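March, bench 2, afternoon

Picking up the Wutska trial kit again. Anatole Charpentier signed for it and wants a yes or no before the Trustcombe quote lapses. What they are offering is the Ellery picking software, a license for one cell and two remote support sessions. The arm and bin stay ours either way. List price is 1287 for the license, support included for the first term.

## Install

Went in without much trouble. The controller wanted a network restart before it would talk to Ellery, and the manual has the port settings on the wrong page (they're under "Export"). Wrote the right values on the inside of the cabinet door.

Hand-eye calibration passed on the second try. First try failed because I had left the old tool offset in from the Dranix job. Clear that before you start.

## Mixed bin

Used things from the shelf instead of the sample blocks Trustcombe sent. The blocks are all matte and square and tell us very little. In the bin for this round: the steel cylinder with the dark band, one dark glove, the spray bottle with the blue trigger, the yellow-green bottle and the white fan-shaped piece. Cylinder along the right side, glove in the middle, both bottles lying down.

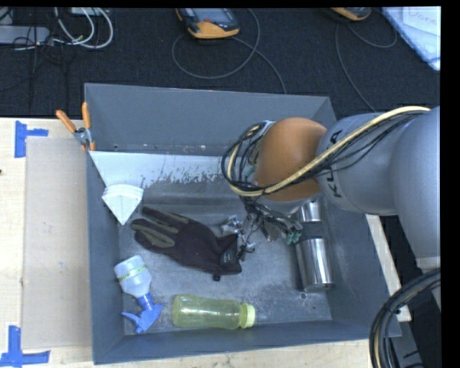
## Notes from the runs

- Glove: grasp point tends to land on the cuff. Fine for lifting, bad for placing, as the fingers hang and drag over the bin wall. Try forcing the grasp toward the palm.
- Cylinder: depth data has holes wherever the metal is bright. The planner aims for the dark band, which suits us.
- Yellow-green bottle: translucent, so same depth problem, and no band to fall back on. Lowest confidence score of the lot.
- Spray bottle: the planner treats trigger and body as separate objects. Merging them by hand in the editor works but doesn't survive a reload. Reported to Trustcombe.
- Cable loop on top of the arm needs watching on the wrist rotation. Cap joint 6 in the Ellery settings before running at full speed.

## Still open

Ask whether the license is tied to the controller serial. If it is, we can't move it to bench 1 and the price looks different. Use the first support session on the reload bug and keep the other for after the update.

Anatole to rerun the same bin with the overhead light off and save the logs under the Wutska folder.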